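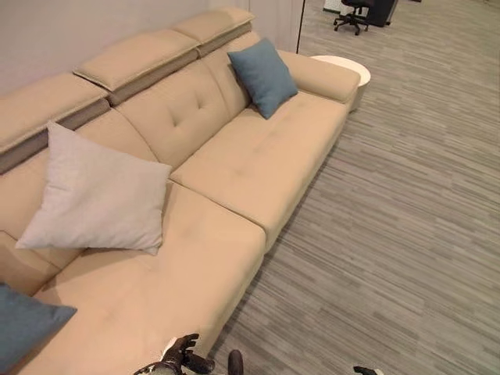 Burndale asked on the list whether the lock closure in May would still allow tows of up to 600 feet through the auxiliary chamber.

The Ofori district office confirms that it will. Tows must be broken into 2 cuts, and operators should file passage requests with Trukier dispatch.

> Will the mooring cells at Botance
> be open during the work?
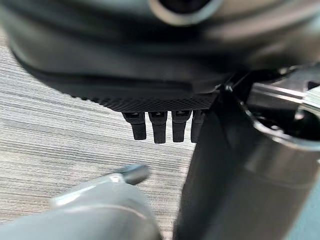 They will — vessels may wait there for their turn, monitoring the lock channel at all times.

Lock Operations, Ofori District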